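Skedach Unscented Liquid Soap Base

Trade size, 5 litre and 20 litre
Made by Zaridov Soapworks
Product code: 1770

Skedach is a plain liquid soap base for small makers who bottle their own hand wash, body wash and shampoo. It comes without scent or colour, so you can add your own. We make it from sunflower and coconut oils, saponified with potassium hydroxide and thinned with softened water and a little vegetable glycerine.

The soap is pale yellow when it leaves us and darkens slightly with age. Each batch also varies a little with the season's oil. If you sell in clear bottles, order enough for the whole run and ask us to send it from one batch.

Thickness

Skedach is thin, closer to a light cooking oil than to shop-bought shower gel. Most customers use it in foaming pump bottles as it is. For a thicker wash, stir in a salt solution slowly and stop as soon as it starts to gel -- too much salt and it goes thin again, and there is no getting it back. 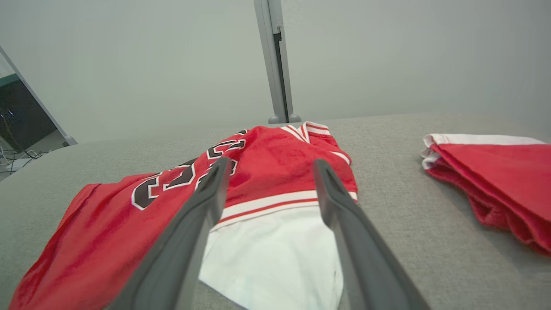 Adding scent

Essential oils can go in at up to 100 ml per 20 litre drum, depending on the oil. Citrus oils tend to turn the base cloudy. Lavender, rosemary and cedarwood stay clear in our tests. Warm the base to room temperature first, add the oil, stir for five minutes and leave it overnight before bottling.

Vinegar, citric acid and acidic fruit extracts will split the soap and should not be used.

Storage

Keep the drum closed and out of direct sun. Below five degrees the base may go hazy or drop a soft white sediment. Bring it indoors for a day and roll the drum gently. Unopened, it keeps for 18 months, and once opened we suggest using it within six.

Packing and delivery

The drums are stackable and take a standard tap, sold separately. Iwasaki pumps fit the 5 litre size only. Orders over 3000 litres are made to order and need a deposit.

Our Fetesitz site closes for boiler work for one week in November, and orders placed that week will go out the week after.

Safety sheets and the full ingredient list are sent with every first order. For samples, or for help with labelling a finished product, write to Priya Delacroix in the trade office.

Page updated 23 October 2024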